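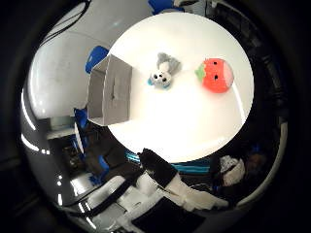
A plush toy, also called a stuffed toy, soft toy or stuffed animal, is a doll made of sewn fabric and filled with a soft material. Most plush toys have the form of an animal, but fruits, vegetables, plants and invented characters are also common. The word "plush" comes from the name of the fabric, which has a longer and softer pile than velvet. In everyday language it is used for the toy also when the toy is made of another fabric.

This article treats mainly the small plush toy, which can be held in one hand. For large display pieces see Lundero bears.

Form and proportions

The small plush toy is usually simplified. The head is large in comparison with the body, the eyes are set low and wide apart, and the legs are short or are only suggested by a seam. Such proportions remind people of a baby animal, and for this reason they are considered pleasant. The species is often not easy to say. A gray toy with round ears can be called a mouse by one child and a koala by another, and the label does not always help.

Fruit toys are made after a different principle. The body is a ball or a cone of fabric, and the fruit is recognized by its color and by a green part sewn at the stem. A face with two small dark eyes is added to many of them, sometimes with pink patches as cheeks. When the green part is small, a red fruit toy may be taken for a tomato, an apple or a strawberry, depending on the side from which one looks at it.

Materials

The outer fabric is in most cases polyester with a short pile. Older toys were made of mohair or cotton, and these are still used for collectors' pieces. The filling is polyester fiber. Some makers add a small bag with plastic pellets to the lower part of the body, so that the toy sits and does not fall over.

Eyes are made in three ways: embroidered with thread, printed on the fabric, or attached as plastic beads or buttons. Embroidered eyes are preferred for toys which are given to very small children, as a hard part can come loose and be swallowed.

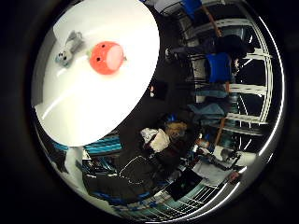
Seams are closed from the inside, except the last one, through which the filling is put in. This last seam is sewn by hand - it is called the closing seam - and it is usually found on the back or under the body. It is also the first place to look when a toy loses its filling.

Keeping and storage

In homes and playrooms, small plush toys are kept on shelves, in baskets or in open boxes. A cardboard box without a lid is the cheapest solution. It is light, a child can reach into it, and it can be replaced when it is worn. Its disadvantage is dust, which collects in the pile of the toys on top. Closed plastic boxes keep the dust out, but the toys must be fully dry before the lid is put on, otherwise they take a smell.

The Finnish author Toivo Toivonen, in his handbook for playrooms "The Soft Shelf", recommends boxes which are not deeper than the arm of the child who uses them. He also advises to sort by size and not by animal. In the playroom of the Skernard center, where this method was tried, one box holds up to 30 small toys.

Cleaning

Most small plush toys with polyester filling can be washed in a machine at a low temperature, inside a cloth bag. After washing they are pressed in a towel and dried lying flat. Toys with glued parts, a sound box or mohair fabric are cleaned only on the surface with a damp cloth. A dryer can damage the pile, which then becomes hard and does not stand up again.
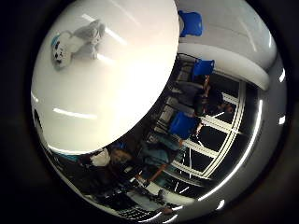
For light colors washing is needed more often, especially for white faces and muzzles, where dirt is seen early. Gray fabric hides it longer.

Collecting

Small plush toys are collected by adults as well as children. Among the better known series is the "Orchard" line of the maker Renus, drawn by the designer Dae-han Ham, which contains 60 fruits and vegetables with faces. Complete sets are rare. The first edition of the pear was limited to 2,000 pieces, and the label with the number should still be attached. The competing firm Levchenko made forest and sea animals in the same size, so the two series are often shown together.

See also
Bean bag toy
Closing seam
Lundero bears
Mohair
Rag doll
Toy box

Categories: Soft toys | Textile objects | Household storage
Last changed 7 Mar 2026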